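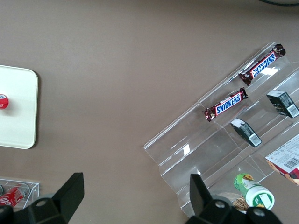 Vullen Retail Fixtures, Display and Merchandising Workshop
Notebook entry, 2023-12-17. Entered by P. Pandey

Shelf label adhesive, second trial. Labels from batch 2728 were applied to the front lips of the clear acrylic stands and left overnight at room temperature. S. Pal removed them by hand this morning. Of 200 labels, 2 left residue, both at the corners. Warm soapy water cleared it. Solvent is not to be used on acrylic until the supplier, Adamczyk, has replied in writing.

The Troltstead shop has asked for larger price figures. A. Rathore is to prepare a revised layout; the present typeface may be kept if the pence remain legible from the aisle.

Stock of blank labels: 654. Reorder in January.

Outstanding: cold store trial, to be arranged with Dindport. Knife blades in the second drawer are blunt and should be replaced before further cutting.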